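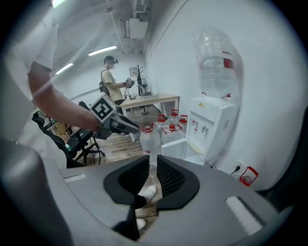

Kevarier hand-held grippers, with the headset on the operator at the back.

2 min read

19th July

Kevarier kit from Trendar, trial notes continued. We have it until the loan runs out and then we either buy or send it back. Deltarby is paying if we buy, so they want a written recommendation from us and a list of faults.

Started with the fingers. They are the same soft curved type as on the March sample, but the screws at the base have been changed and the supplied hex key fits properly now. The jaw is stiff for the first few squeezes and then fine. My forearm was sore by lunch. Định Dương had no trouble, but he holds it lower down.

Marker plates: check these before every session. A plate that has shifted doesn't stop the software recording, it just gives you a wrong pose, and you only find out on replay. I lost a batch that way and have rerun it.

Logged 516 takes, of which 8 were thrown out for tracking loss. All 8 were fast wrist turns. Slow turns were clean. The manual says to keep the plate facing the headset at all times, which is fair for table work and awkward for anything on the floor.

Export is the weak part. Files come out under the session name plus a counter, and the counter resets if you restart the program. I overwrote two takes before I noticed. Asked Trendar for a fix and Ông in their support replied the same afternoon with a script. Works, but it should be in the installer.

Calibration with the marker cube was quicker than I'd written down last time. Hold it steady, don't cover a face with your thumb, wait for the tone.

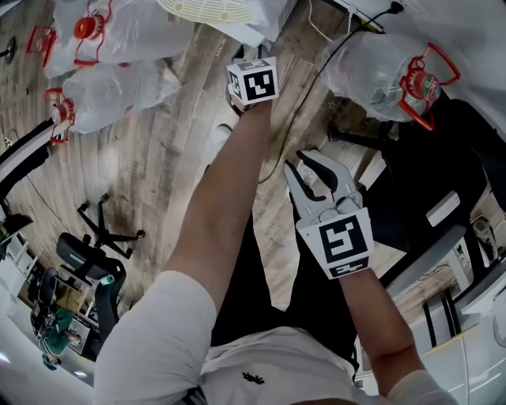

Vy Khúc thinks we should ask for the longer grip before signing anything, and says almost 1000 takes is the least she'd want to see before trusting the tracking figures. She also wants the spare plates included in the price.

Added both to the list. Quote is 1138 for the pair without spares, headset separate.

Still to do: bimanual takes, battery run from full to flat, left-handed use, colour-code the charging leads.

3 comments
1 share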